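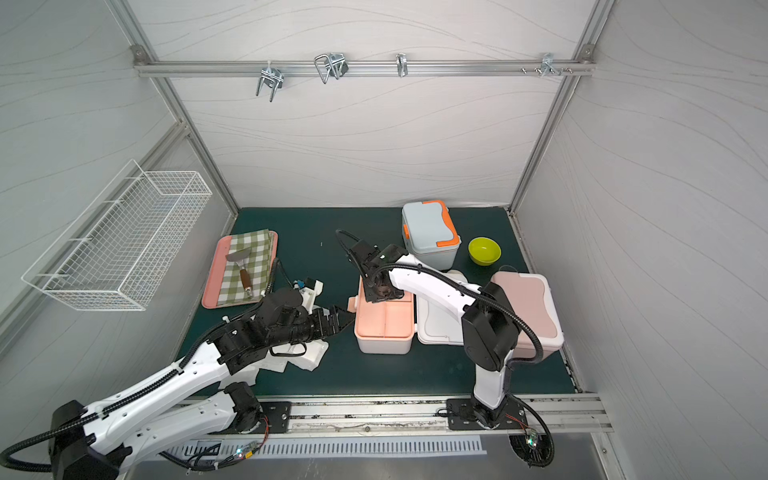 Ticket 497
Product: Drelow divided lunch box, pink, white lid
Site: Esteban, lunch packing station
Status: Closed (workaround in place, part replaced)
Priority: Low

Reported problem

Lid does not latch on the first try. The clasp tab reaches the catch on the body but springs back when the thumb comes off. On a second or third try it holds. Sometimes it holds and then lets go when the box is lifted by the lid side. The light blue box with the orange handle, used at the same station, closes normally. The pale pink box has no complaint against it either.

The requester also reported that the checked cloth slides on the tray when the spatula is picked up. This was logged under the same ticket by mistake and left there, as both items come up during the same packing routine.

Environment

Table surface: dark green mat, flat.
Tray: pink, kept at the left, with the green and white checked cloth on it and the spatula on the cloth.
Wall storage: wire basket on the left wall, hooks on the back rail.
Divided box: opened at the middle of the table, lid laid back flat to the right.
Food type: dry sandwiches, cut fruit, one warm item moved with the spatula.
Washing: top rack, lid and body separate when the lid has been taken off, together when it has not. The site does both.

Log

09:10 Ticket received. Asked whether the problem occurs with the box empty. Asked for lid length measured on the inside of the rim.

09:45 Requester confirmed that it occurs with the box empty, less often. Lid measures 191 mm inside the rim. This matches the Drelow sheet, so the lid has not shrunk and it is not a lid from the larger box. The larger lid is 227 mm and has been sent out in the wrong sleeve before. Ruled out.

10:05 Asked for the divider to be removed and the lid closed without it. Latches on the first try. Asked for the divider to be put back the other way around. Latches on the first try with the box empty.

10:20 Working theory: divider reversed. The two ends of the divider look alike. One end has a step molded into the lower corner, and the step has to sit over the rib in the body. When it is turned around, the step lands on top of the rib and the divider stands too high. The lid then rests on the divider at that point, and the clasp is asked to pull down the difference.

10:30 Requester measured the gap between lid and rim at the clasp end with the divider reversed: 5 mm before pressing. The clasp will take up less than that without complaint. Consistent with the theory.

10:50 Asked for a full packing with the divider the right way around. Still fails on some closings. Theory covers most of the fault but not all of it.

11:15 Asked for details of the routine. Box is opened, lid is laid flat to the right, the warm item is moved in with the spatula, then the smaller items go in by hand. The lid stays flat on the mat the whole time. The bowl is used for cut fruit and stands to the right of the light blue box, so the fruit crosses over the open lid on its way to the compartments.

11:25 Asked whether anything drops on the lid. Requester checked and found crumbs and a fruit seed in the seal channel at the clasp end. Channel cleaned with a soft brush. Box closes on the first try, packed, divider the right way around. Repeated several times with the same result.

11:40 Seal taken out and inspected. It has a flat spot near the clasp where it was folded over on itself, most likely put back in a hurry after washing. It still seals but it sits high there. Replacement seal requested from stock.

Packing station, afternoon check

Asked the site to keep the station set up as usual and not tidy it for our benefit. The divided box was to stand where it normally stands, with the tray and spatula on the left and the bowl near the light blue box. The purpose was to see whether the order of work could be changed without buying anything. Two points came out of it. The open lid lies on the same side as the bowl, so whatever comes from the bowl goes over the seal channel. The tray is on the other side and is not part of the lid problem — the warm item comes in from the left and does not pass over the lid.

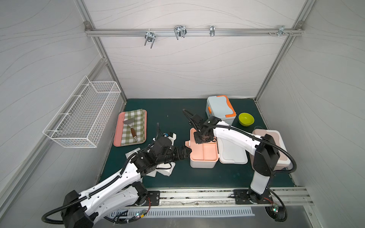
Reply from the Beren branch: We have the same box here and had the same latch trouble until we turned the whole box around, so the lid opens toward the tray. Then the fruit goes in from the clear side. The catch is that the spatula now has to come over the lid, and a greasy spatula is worse for the seal than a seed. We ended up moving the bowl. It sits to the left of the box, between the box and the tray, and the lid is back on the right with nothing going over it. We also take the seal out at the end of the week and not after each wash. It was getting stretched.

14:10 Suggestion from Beren passed to Esteban. Turning the box is not recommended, for the reason given. Moving the bowl is.

14:30 Esteban reports the bowl at the left of the divided box works, but the sleeve catches on it when reaching for the spatula. Suggested moving the bowl farther back, in line with the light blue box but on its left side. Accepted.

14:50 Second item, cloth sliding on the tray. The cloth lies over much of the tray and is not fixed to it. The spatula rests on the cloth with the handle toward the front. When the handle is pulled straight forward the blade drags the cloth. Lifting the handle first and then moving it clear does not drag the cloth. Asked for the cloth to be dampened and wrung out before use, as a test. Slides less, but leaves the spatula handle wet. Not adopted.

15:05 Tried folding the front edge of the cloth under, so the fabric is double where the handle crosses it. Better. The site will keep this. A silicone mat was offered and declined, as the cloth goes in the wash with the towels and a mat would have to be done by hand.

15:10 Asked if the spatula could hang from the rail between uses. The requester would prefer not to. The rail is at the back and the spatula is wanted at the front left. No further action.

15:20 Question from site: can the lid be stored in the wire basket on the left wall while the box is open, so that nothing falls on it? Answer: only if the lid is taken off its pins each time. The pins are rated for occasional removal. Daily removal will open up the sockets and the lid will start to sit crooked, which produces a latch fault very much like this one. Leave it attached and lay it flat.

15:25 Question from site: can the box be closed with the seal out? It will latch. It will not hold liquid and should not be carried on its side.

Resolution

1. Divider to be inserted with the stepped end over the rib. The Jurka parts desk will send a dot sticker for that end. A mark in food-safe pen is fine until then.
2. Seal channel to be brushed out before closing, mainly at the clasp end.
3. Bowl moved to the left of the light blue box.
4. Seal replaced. Press in the corners first, then the long sides. Do not pull it along the channel.
5. Front edge of the tray cloth folded under. Lift the spatula handle before moving it sideways.

Notes for the next agent

If the same fault is reported from another site, ask about the divider before asking about the seal. It takes less time to check and can be done with food in the box. If the lid length is given as 227 mm, stop there and send the correct lid.

The Drelow sheet shows the divider from above only, and from above the two ends cannot be told apart. Change request filed in May for a side view. No answer so far.

Part used: seal, short type, one. Charged to Esteban account.

Closed 16:05. Will reopen on request if the new seal lifts at the clasp end.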